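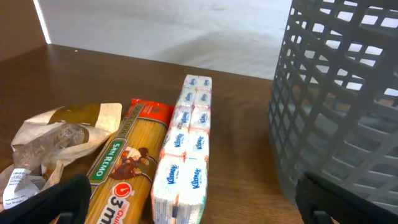 Wrist camera alignment is the job I put off longest on the grocery cell, and it's the one that costs the most when it slips. The camera sits on a small bracket behind the gripper, held by two screws, and the bracket will creep if the screws are only finger tight. The symptom is gradual. Picks that used to land in the middle of an object start landing toward one side, and the logs show nothing wrong because every joint is where it was told to be. My check is visual and takes a minute. With the gripper open, a fingertip should come into each lower corner of the view, and the space between them should be wide enough to take in whatever is being worked on. With the arm parked over the groceries, that means the spaghetti and the tissues both sit between the fingers and the basket is off to the right. If one finger has crept toward the middle, the bracket has turned.

I did the full service in June 2023 and wrote down the order this time. Previous attempts were done from memory and I had to redo the camera step twice, having done it before the finger pads.

**Order of work**

1. Power off, arms supported, cables inspected.
2. Fingers off, pads checked, fingers back on.
3. Camera brackets squared and tightened.
4. Joint zero check.
5. Pick-and-place run with the standard groceries.

Step 2 has to come before step 3. The fingers are the reference for the camera, so any change in how they seat changes what a correct view looks like. I mark the seating position with a paint pen on the carriage, which Cor Van Hecke suggested after watching me guess at it. The mark wears off and needs renewing.

The pads themselves last longer than I expected. I check them for glazing and for lifted corners. A lifted corner will catch on plastic film and drag the packet out of the grip on release, so the release looks late when the timing is fine. I spent most of an evening in the controller settings over that one before looking at the pad with a flashlight. Replacement pads are cut from a sheet of Hedell grip rubber with a sharp knife and a steel rule. Scissors leave a slight bevel.

For the camera step I turn the arm away from the table and point it at something plain with straight edges. Groceries are a poor target here, all print and glare. A corner works well. It gives three edges that meet at a point, and I can note where that point falls in the view and compare it after tightening.

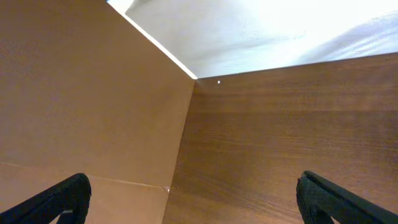
*Gripper open, looking into the corner where the tan panel meets the wood grain.*

The procedure is to record the position of the corner, tighten each screw a quarter turn at a time, alternating, and look again. If the corner has moved, the bracket shifted during tightening and I back off and start over. Tightening one screw fully and then the other will rotate the bracket nearly every time. I use a short hex key for this and keep the torque driver out of it, as the bracket is plastic and the inserts are small. A drop of Stukine threadlocker goes on each screw once the position is settled. The mild grade is enough. The strong grade pulled an insert out of the old bracket and I had to print another.

Exposure is worth a look while the arm is there. Anything bright in the background pulls the automatic exposure down and the dark fingers lose all their detail. I fix the exposure manually and accept that bright surfaces wash out. The fingers and the objects matter, the wall doesn't.

**Cables**

Most of the stoppages I have logged on this cell were cable faults. There is one run along the outside of each arm, and the failure point is always close to a joint. The rule I settled on is to move the joint to both ends of its travel by hand, with power off, and see whether the cable goes taut at either end. If it does, it needs more slack. If it hangs low enough to reach the table it needs less, or another tie. Ties go on the link, never across a joint.

Anouk Peeters prefers a fabric sleeve over the whole run. I tried it and took it off again. It looks tidy but hides chafing, and I'd sooner see the damage early. She still uses one on her own arm and has had no trouble with it, so this may come down to how often a person looks.
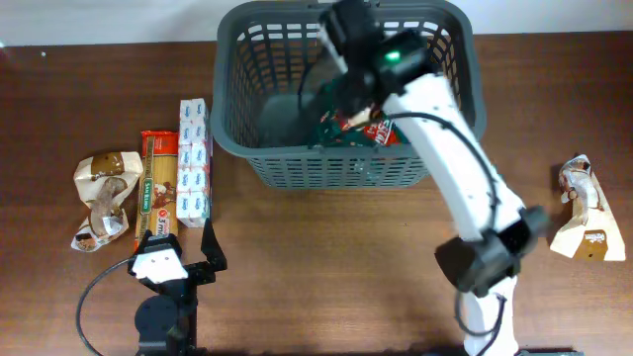
Joint zero comes after the cables are tied, with the arm powered and warmed up. I give it 5 minutes of slow movement first. The Meijer utility reads each joint in turn and reports the offset from the stored value. Small offsets I leave alone. Correcting them invites a chain of small corrections elsewhere and the arm ends up no more accurate than before. A large offset on one joint usually means a slipped horn or a loose screw on the output side, and no amount of software will hold that for long. On this service the shoulder was off, the screw was loose, and tightening it brought the reading back without touching the stored zero.

I save the settings file before and after – two copies, dated, kept off the control computer. The August service last year was done without a saved copy and I had to rebuild the limits by hand.

**The run**

The last step is a repeated transfer of groceries between table and basket. I keep the same items from one service to the next so that the results compare. Flat packets are the hard ones, the basket wall being the main obstacle: the wrist has to clear the rim, then drop far enough that the item doesn't bounce when released. I set the clearance at 100 mm above the rim on approach and bring it down afterward if the cycle is too slow.

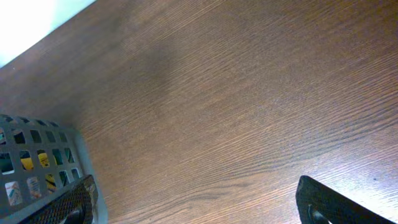
After almost 200 transfers I stop and repeat the camera check, then feel the motor housings with the back of a hand. The wrist joint runs warmest. If it is too warm to keep a hand on, something is loaded that shouldn't be, and on this cell that has been a cable tied too short more often than anything mechanical.

The basket position matters more than I allowed for at first. It slides a little each time a finger brushes it, and over a long run that adds up to a missed drop. I have been using masking tape at the base. Ximena Esquivel has a Tostby non-slip mat under hers and I will probably copy that, though the mat has to be thin or the rim height changes and the clearance needs setting again.

Still open: the second arm's bracket has a hairline crack near one insert. It holds for now. A new one is on the printer and will go in when the next set of pads does.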